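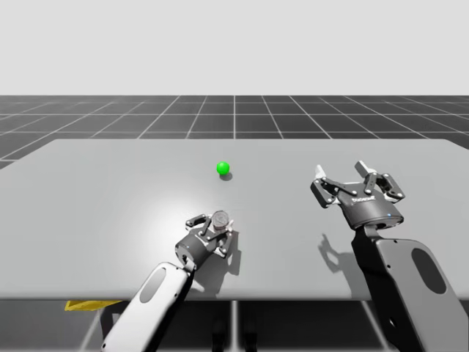 About Storkier

Storkier builds and tests small instruments for planetary science. We make seismometer parts, heat sensors, pressure gauges and the sealed housings that keep them working a long way from home. Our customers are university departments, space agencies and the larger contractors who put whole spacecraft together.

The company started in a rented unit at Romley with two benches, one second-hand vacuum pump and a contract to repair ground-based seismometers. The repair work paid the rent for the first few years, and we still take some of it on. It taught us how instruments fail. Most of the faults we saw were in the seals, the connectors and the cabling, and very few were in the sensor itself. When we were first asked to supply parts for a flight instrument, we put most of our effort into those dull areas, and that has been the way we work ever since.

We now employ 28 people. Over half of them are engineers and technicians. The rest look after purchasing, records, quality and the office. Most staff have worked in more than one part of the company, and new starters spend their first months in assembly whatever their job title. Someone who draws a bracket ought to know what it is like to fit one wearing gloves.

What we do

Our work falls under four headings.

Design. We take a science requirement and turn it into drawings, parts lists and a test plan. Often the customer already has a laboratory version that works well on a bench and needs to be made lighter, tougher and less hungry for power.

Assembly. Flight parts are put together in our clean rooms at Romley. Each part has a record that follows it from the delivery door to the packing case.

Testing. Shaking, heating, cooling and long spells under vacuum are carried out at our Testmont site. We test our own instruments there and hire out the chambers to other firms when there is room in the timetable.

Support. Once an instrument has been delivered we stay on call through spacecraft integration, launch and the working life of the mission. We keep a matching ground model of everything we fly, so that a fault can be looked into on Earth.

Leak testing

A vacuum housing only has to leak a very small amount to ruin a sensitive measurement. The trouble is that a slow leak may not show up in a short test, and it may only open when the metal has been cold for some time. A late discovery can cost a planetary mission its launch window, and the next one to Mars comes round only after a wait of about two years.

For this reason every sealed unit we make goes through 100 thermal cycles before we will sign it off. It is checked with helium at the start, at set points along the way and again at the end. The full run takes several weeks. Customers do sometimes ask us to shorten it, and we will talk through the timetable with them, but we do not deliver flight units on a reduced test.
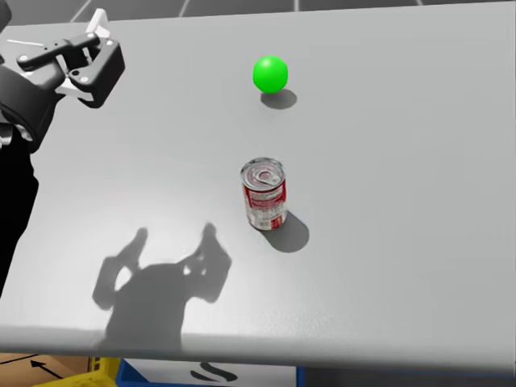
The Dixit range

Dixit is the name we give to our own line of feedthroughs, the small sealed fittings that carry wires through the wall of a vacuum housing. We began making them for ourselves when we could not buy what we wanted in small numbers. Other instrument teams asked for them, and they now make up a steady part of our income. To date we have delivered 2,558 Dixit units. They come in four sizes, and we can supply them with full test records or, for laboratory use, with a basic certificate. The data sheets are on the Products page.

Where we are

Romley is our main site and registered office. Design, assembly, stores and administration are all here. Testmont is a short drive away and is used for testing only. Visitors are welcome at either site by arrangement, but please contact us first, as access to the clean rooms has to be booked and the Testmont gate is not always staffed.

Deliveries should go to Romley unless your purchase order says otherwise. Goods inwards closes at 4 pm.

Working here

Vacancies are listed on the Jobs page as they come up. We take on 2 apprentices each year, one in mechanical assembly and one in electronics. Applications open in June, and no previous experience with space hardware is needed. We also offer short placements to students on physics and engineering courses, usually tied to a particular piece of testing.

Quality and records

Our quality manual and current certificates can be sent on request. Test records for flight hardware are kept for the life of the mission, and customers can ask for copies at any time. If you have an older Storkier instrument and have lost the paperwork, send us the serial number from the base plate and we will look it up.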